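About Barno Packing School

Most packing courses promise to change how you think about bags. We doubt it. Barno runs short classes in hand packing for grocery counters, canteens and small shops, and we make a smaller claim: after 18 hours with us, you should be able to fill a paper bag so the bottom holds and the chips aren't crumbs.

We started in Arkurness with 2 tables and a lot of suspicion about the manuals we'd been handed. One had a diagram for loading a bag that left soup cans on top. Another spent a whole chapter on posture and never mentioned handles. We threw both out and began with ordinary shopping, the kind people carry home: snack packages, a basket, a brown bag with twisted paper handles.

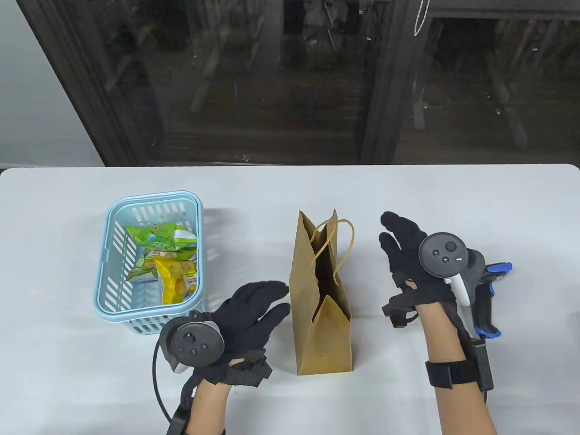
Snacks sound like the easy part, and students usually tell us so in the first hour. They're light, they slide around, and the packages are full of air, so a bag that looks full may be half empty. Push down to make room and you've spoiled what somebody paid for. We teach the dull method — heavy things low, soft things last, top left open until the count is done. If you know a better one, bring it in and we'll try it against ours.

We don't give out gold certificates. You get a sheet listing what you practiced, and an employer can make of it what they like. So far 1,339 people have taken the basic class. We don't know how many still pack the way we showed them, and we'd be wary of any school that says it does.

The second class covers cardboard, and it runs to 4 sessions. It's slower going. Creases matter more than students expect, and so does tape, which we think most shops use far too much of.
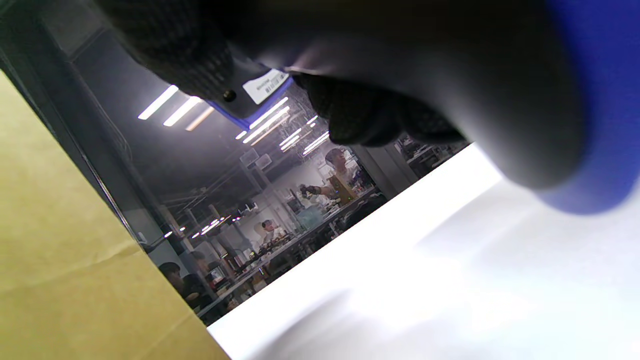

Becerra wrote to us after the cardboard class that it was too long by a session and that the tape rules were fussy, but that the boxes at the shop had stopped popping open. We kept the tape rules. The length is under review.

Our next basic class opens in March at the Bedov site. Bring your own apron. Bags are supplied.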